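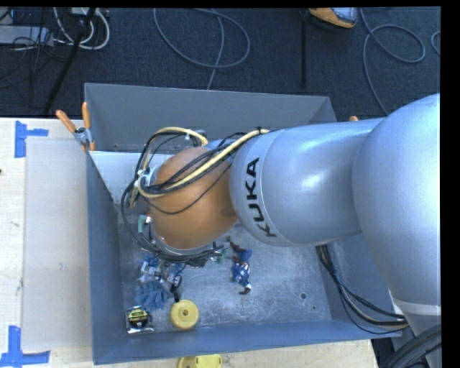 Grey metal bin on the workshop table.

Storing screws, offcuts and other small things in the shed

When we moved to Stetley, my shed was one big pile. Every screw I ever bought was somewhere inside it, and I could find none of them. I have now a system which I have kept for several years, and some readers of this page have asked me to write it down. Take what is useful for you and leave the rest.

Start with one open bin

Before you buy any drawers or little boxes, take one open metal bin and put it on the bench. Everything that has no place goes into it. Do this for 14 days and do not sort anything during this time. After two weeks you will know which things you really use, as they will be on top. The things at the bottom can go to the back of the shed, or to the tip.

I prefer metal to plastic for this. A plastic tub goes brittle in our summers, and if you drop a chisel in it the corner will crack. Check the rim of a metal bin with an old rag before you use your fingers. If the rag catches, go over the edge with a fine file and then with 100 grit paper.

Protecting the table

A metal bin will scratch a timber top very quickly if you pull it. Glue four pieces of felt underneath, or cut a piece of old carpet to the same size as the base. Cork tiles also work, but they take up oil and become dark. For a scratch that is already there, rub it along the grain with fine paper and put on a little oil. Two thin coats are better than a thick one, which stays sticky for a week.

Pale timber shows everything - tea, rust, pencil. For rust marks I use lemon juice and salt, left for 15 minutes and wiped off with a damp cloth. Try it first on the underside, because it can change the colour.

Jars

Glass jars are good for nails and screws, but not on a shelf above your head. I keep mine in a shallow drawer with the lids up, and I write on the lid with a paint marker. Paper labels fall off in the first humid week. Jam jars with a straight side fit closer together than the round honey ones.

To get the old label off a jar, soak it in warm water with a spoon of bicarb, then rub the glue with cooking oil. Leave the oil a while before you wash it.

Rust

Screws in an open bin will rust if the shed is damp. A few sticks of ordinary blackboard chalk in a small cloth bag will take up some moisture. Change the chalk at the start of winter, which for us means June. The small packets that come in shoe boxes are good too, but keep them away from children and from the dog.

For tools with light rust, put them in white vinegar overnight, scrub with an old toothbrush, rinse, dry at once and wipe with oil. Do not forget the drying. I forgot it with a good pair of pliers and they were worse than before.

Offcuts

This was the difficult part for me, I keep every piece of wood. Now I have a rule: anything shorter than my hand goes in the kindling box, unless it is hardwood. Longer pieces stand upright in a tall bucket with the longest at the back. If the bucket is full, I have to burn or give away something before a new piece may enter. Treated pine should never go in the kindling box, the smoke is poisonous. I mark the end of each treated piece with red paint on the day I bring it home.

Cords and leads

Do not wind an extension lead around your elbow. It puts a twist in the cable and after some time it will not lie flat any more. Make big loose loops and change the direction of each second loop, then tie it with a strip of old bicycle tube. A tube with a puncture gives enough ties for the whole shed.

Leads on the floor should run along the wall. If one must cross where you walk, tape it down along its full length and take the tape up again the same evening, otherwise the glue stays behind. Eucalyptus oil on a rag removes it.

Sweeping up

Sawdust on a concrete floor flies everywhere when you sweep. Sprinkle a handful of damp tea leaves first and the dust will stick to them. On carpet do not use the tea leaves! They stain. There I use the vacuum with an old stocking over the nozzle, so that a lost screw stays on the outside and I can pick it off.

A magnet in a plastic bag is also handy. Pass it over the floor, hold it above the bin and turn the bag inside out, and the screws fall where they belong.

Next time I will write about sharpening kitchen knives on the bottom of a mug, which a reader from Nurkero has asked for.

Page last changed 7/4/22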